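Home | Forums | Laundry & Cleaning | New posts | Log in
2 min read
Last updated 1 February 2020

Folding on a covered table, yes or no?

bulora_mom: So I've got a long table in the same room as the washer and I want to throw a cloth over it and do all my folding there. My sister says fabric on fabric drags and I'll hate it. Anybody do this??

siseo43: We do! Green cloth, washer right behind it, and I love it (my back does too). The other table is the problem, it collects laptops, bags, bananas, you name it.
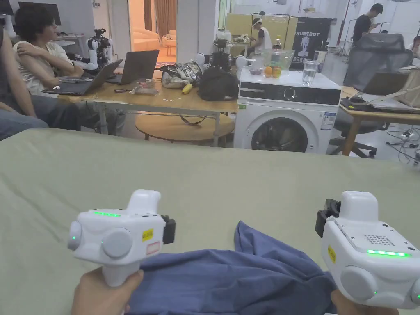
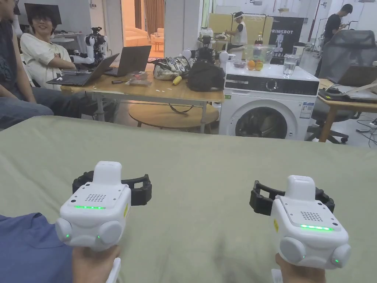
Green cloth up front, washer behind, banana on the wooden table in both

kutau_19: Gonna disagree. I had a cloth on mine for seven months and shirts kept bunching up on me. Bare wood, wipe it down, done. Also the top of the washer is not a shelf! I see oranges and a glass of water up there in the second one.

siseo43: Ha, fair on the water. The oranges stay though. And mine doesn't bunch if you pull the cloth tight and clip it under the edge.

bulora_mom: Clips! OK, what kind?

siseo43: Just the cheap ones, pack of 10. I've used the same four since April.

kutau_19: Still say bare wood.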